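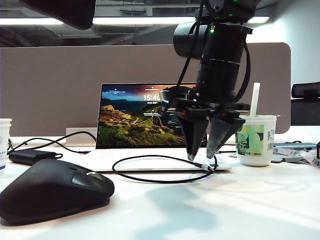 ## Two-finger gripper wins the first round of desk trials at Guscombe

The robotics group at Guscombe has finished the first round of its gripper comparison, and the simplest hand in the cupboard has come out in front. Over 86 attempts at picking things up from an ordinary office desk, the plain two-finger parallel gripper made 62 clean lifts. That is a good deal better than the group had hoped for at this stage, and spirits in the office are high!

The trial was set up by Wai-kit Wu, who wanted to know how the grippers would get on with the things people leave lying about at work. Most of the group's earlier testing used foam blocks and wooden pegs, all of them easy to see and easy to hold. A desk is a much messier place to work. Cables run under things, cups tip over, and a phone lying flat gives a fingertip almost nothing to get hold of.

"I'd watched it pick up the same orange block for weeks," Wai-kit said. "It was brilliant at the orange block. I wanted to see it have a go at a pair of glasses."

Four grippers are in the comparison. The two-finger one went first, on the group's usual arm, with the Siriwan controller running the motion. Next in line is the soft Gomum hand, which has rubbery pads and a much gentler squeeze, followed by a three-finger design and a small suction cup. Each will be given the same eight tasks, from lifting a cup by its sides to dragging a cable clear of whatever it has wrapped itself around.

Cups were the big success. The fingers closed evenly, the arm rose slowly, and the lids stayed on nearly every time. Small boxes and packets went well too, as long as they were standing up. Flat things were harder, and the group spent most of Tuesday afternoon trying different ways of coming in at a phone (from the side, from above, nudging it first) before settling on a low sideways approach that works more often than it fails.
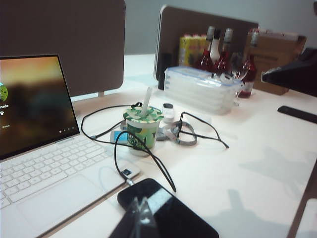
Camera position turned out to matter nearly as much as the fingers. The group tried a fixed view from beside the desk and a second one from a small camera at the wrist, and the two are good at different jobs. The fixed view helps with judging how high the fingertips are. The wrist view is lovely for sorting out what is lying across what: you can follow a thin black cable as it loops over the desk and curls round the base of a cup, and you can see the grey strap tucked in around the glasses. It also brings in the clear things that vision software tends to hate, such as the stemmed wine glass standing among the bottles at the back. Shiny surfaces still cause trouble, and a dark phone screen with a light reflected in it is about as unhelpful as an object can be.

For now the plan is to keep both views running together, with the wrist camera taking over for the last part of each reach. Wai-kit has already tried this on a few cup lifts and says the arm looks far more sure of itself, with less of the hovering and second-guessing that used to slow everything down.

There were some failures worth keeping as well. One packet was squeezed hard enough to crease, and the glasses slipped sideways out of the fingers several times before anyone thought of taking them by the bridge. Cable dragging had the lowest score of all the tasks. The tips can pinch a thin lead quite happily, but once it is caught under something heavier the arm tends to pull everything along with it. A softer stop has since been added to the controller settings.

The Gomum hand goes on the arm next week. Opinion in the office is split on how it will do, with several people expecting it to beat the two-finger gripper on cups and lose badly on cables. The adapter plate has been made already, so changing over should take less than a morning.

Results for all four grippers will be shown at the Zandomholm open afternoon in October, along with the full list of tasks and the settings used for each one. Visitors will be able to bring something from their own desk and watch the arm try to pick it up. Full mugs of tea are not allowed.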